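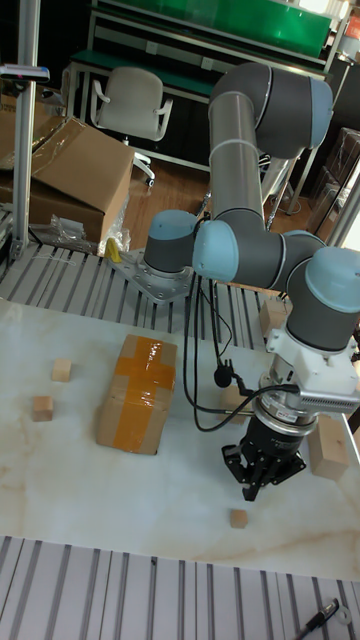

5. Packing Up and Sealing the Carton

By the time you reach this section you have probably had your Gorport block set out on the table for a good few weeks, and we hope it has been well used. Packing it up again is a pleasant enough job if you give yourself half an hour and clear a bit of tabletop to work on, and the pages that follow take you through it from the first block to the last strip of tape. When you are finished, your carton should be closed with a cross of tape, the way the brown box is in the photo, with one broad orange strip running down its length and over the front face and a second strip wrapped across the upper part. The long strip always goes on first. A small wooden cube is on the same table, and if you find one of yours still sitting out like that, please go back to step 4 before you reach for the tape!

5.1 What you will need

The carton your set came in, or another one of the same size
The inner tray and its cardboard lid
The two cloth bags (large and small)
The roll of packing tape from the accessory pouch
Scissors
A soft, dry cloth
The return label, if the set is going back to us

Any good packing tape will do if your roll has run out. We like a bright color ourselves, as it makes it easy to see where you have already taped, but clear tape or brown tape is perfectly fine. Please don't use masking tape or the thin tape meant for wrapping gifts. Both of them let go of cardboard sooner than you would think, especially if the carton spends a warm June in an attic.

Note: If your original carton has soft corners or a torn flap, this is a good time to retire it. Replacement cartons come flat and can be ordered from our Clatville shop under part number 223. They fold together without glue.

5.2 Packing the blocks

1. Wipe the blocks with the dry cloth. There is no need to be fussy about it, and a little crayon does no harm. If you have had to use a damp cloth on a sticky one, leave that block out on a towel overnight before it goes in with the others.

2. Lay the inner tray on the table with the shallow end toward you.

3. Put the long planks in first, side by side along the bottom of the tray, and then the arches on top of them with their open sides facing down. The half-arches fit underneath the full ones, though it may take you a couple of tries to find the way they like to nest. (Children are often much better at this than we are.)

4. Gather up the small cubes. There are 42 of them in the standard set, and they go in the small cloth bag with the drawstring pulled snug. Look under the sofa, in the coat pockets and at the bottom of the toy basket before you decide that one has gone missing for good. A missing cube can be replaced on its own, and you will find the form for that in Section 7.

5. Put everything else in the large cloth bag, pull the drawstring and set both bags in the deep end of the tray.

6. Place the cardboard lid on the tray and press down gently with the flat of your hand. It should sit level. If it rocks, one of the arches has turned over, so take the lid off again and have a look.

CAUTION: Lift the filled tray with both hands underneath it. The sides are there to keep the blocks in place and are not strong enough to carry the weight.

5.3 Closing the carton

7. Check that the bottom of the carton is already taped. If you are starting with a flat one, fold it into shape, turn it upside down and tape the bottom seam before anything goes inside.

8. Lower the tray into the carton. Fill any gap at the ends with crumpled paper until nothing shifts when you give the carton a small nudge. Newspaper is fine, and so is the brown paper the set arrived in if you were kind enough to save it.

9. Fold in the short flaps, and then the long ones. The long flaps should meet in the middle without any bulging. If you have to lean on them to make them meet, take out a little of the paper and try again.

10. Start the first strip of tape partway down one end face, a hand's width below the top edge. Bring it up and over, run it along the full length of the seam and take it down the other end by the same amount. Rub it flat with the side of your fist as you go, and don't worry about a wrinkle or two.

11. Turn the carton a quarter of the way around. Run the second strip across the top so that it crosses the first one, and bring it well down the long sides. On cartons that are going by mail, we ask that you press down the place where the strips cross a second time.

12. Snip the tape with scissors and fold the loose end on the roll back on itself by the width of a fingernail. You will thank yourself for it the next time you need tape in a hurry.

Note: Glossy tape does not stick well over dust. If your carton has been in the garage, wipe the top before step 10.

CAUTION: Do not leave the scissors or the tape roll within reach of small helpers while you turn the carton. If your tape is on a dispenser with a toothed edge, please treat that edge as you would a kitchen knife.

5.4 Working on a good tabletop

A polished or patterned tabletop deserves a bit of care. Slide a folded towel under the carton before you turn it in step 11, and cut the tape in the air, well away from the surface. If a strip of tape does land on the table, lift it slowly from one corner, and rub off anything left behind with a drop of cooking oil on a cloth, followed by mild soap and water. Try the oil on a hidden spot first if your tabletop is unsealed stone or bare wood.

5.5 Storing or sending

If you are keeping the set at home, store the carton flat with the seam facing up, somewhere dry. You may stack a second Gorport carton on top of it, but please stop at two.

If the set is going back to the Destville depot, stick the return label beside the tape cross and keep the bar code clear of any tape. Cartons dropped off before noon on a Monday are usually checked in the same day. Sets that include the Steinarsdóttir ramp and marble run need their own second carton, and the packing steps for that one begin in Section 6.

Jarrah Rewi at the depot looks after replacement pieces and is glad to hear from you if a block has cracked or a bag has lost its string. Please write the set number from the underside of the tray lid on your note.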